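Projet Nalteo – pinces à main pour l'apprentissage de gestes de rangement
Rapport d'avancement, période de janvier à mars, à l'attention du fonds Endateo 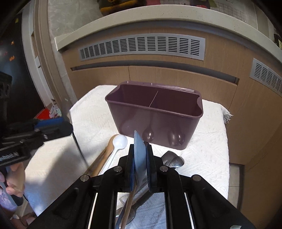 Saisie d'un ustensile bleu-gris clair devant le bac violet à deux compartiments, avec la pince à main noire.

1. Rappel de l'objet

La subvention de 2274 euros accordée par Endateo couvre la fabrication d'une paire de pinces à main et la constitution d'un premier jeu d'enregistrements de rangement de cuisine. Le travail se fait à domicile et, pour l'usinage, à l'atelier partagé Nutano, où je suis adhérent. Le présent rapport fait suite à celui de décembre et ne reprend pas le détail de la conception, inchangée depuis.

2. Fabrication

Les 2 pinces sont montées. La tringlerie est celle du plan de décembre, avec des doigts noirs et des patins bleu foncé sur les faces intérieures. Les premiers patins, collés à la cyanoacrylate, se décollaient par un coin au bout d'une demi-journée d'usage. Ils ont été remplacés par des patins vissés par l'arrière, avec un insert noyé dans le doigt. Aucun décollement depuis.

Le jeu dans les pivots était le principal défaut relevé en décembre. Les axes ont été réalésés chez Nutano et remontés avec des rondelles de calage. La pince gauche se ferme maintenant sans décalage mesurable entre les doigts. La droite garde un léger retard sur un côté, sensible surtout avec les objets plats tenus par la tranche. Je compte refaire la biellette concernée plutôt que de caler davantage.

Le ressort de rappel a été changé deux fois. Le premier fatiguait la main, le second ne rouvrait pas complètement. Le modèle actuel convient, mais il vient d'un lot de récupération de l'atelier et il faudra trouver une référence disponible dans le commerce avant de publier la nomenclature.

3. Enregistrements

L'exercice retenu est le rangement d'ustensiles en vrac dans un bac compartimenté, posé sur un linge blanc. Le lot mélange volontairement le bois, le plastique et le métal. Les manches fins en bois se prennent bien. Les pièces métalliques brillantes restent les plus difficiles : la prise glisse si elle n'est pas faite près du manche, et les reflets gênent le suivi automatique de la position des doigts.

L'objectif était de 200 séquences exploitables à fin mars. Il n'est pas atteint. Une partie des séquences de février a été écartée à cause d'un mauvais calage horaire entre les deux pinces, corrigé depuis par un signal de départ commun. Les séquences refaites sont en cours de relecture.

Le linge se déplace quand on tire un ustensile pris sous les autres. J'ai essayé de le fixer avec des pinces à dessin, qui accrochaient les bras de l'appareil. Un antidérapant dessous donne de meilleurs résultats.

4. Dépenses

Les achats de la période concernent la visserie, les inserts, le filament, deux cartes mémoire et les heures de fraiseuse. Les factures sont jointes en annexe. Le poste usinage dépasse la prévision en raison de la reprise des pivots ; le dépassement est absorbé par le poste électronique, où la carte de commande prévue n'a pas été nécessaire. Je ne demande pas de rallonge, seulement l'autorisation de transférer le solde d'un poste à l'autre.

5. Difficultés

La cuisine sert aussi aux repas, ce qui limite les sessions au créneau de 14 h à 17 h. Le montage et le démontage prennent une bonne part de ce temps. Nutano propose un coin de salle à partir d'avril, avec une prise et un plan de travail, mais sans possibilité de laisser le matériel en place. Je n'ai pas encore tranché.

La prise en main reste inconfortable au-delà d'une heure. La poignée est trop droite pour le poignet. Une version inclinée est dessinée, pas encore imprimée.

6. Suite prévue

Avril : biellette droite refaite, poignée inclinée imprimée et essayée.
Mai : fin des séquences manquantes, puis second exercice avec un bac plus profond et des couvercles.
Juin : publication des plans, de la nomenclature et d'une notice de montage en 6 pages.

Une démonstration peut être organisée à l'atelier en mai si le fonds le souhaite. Merci de me faire savoir avant la fin du mois si le transfert de solde est accepté, la commande de roulements en dépend.

Lionel Tessier
Porteur du projet Nalteo

Annexe : factures et relevé des heures machine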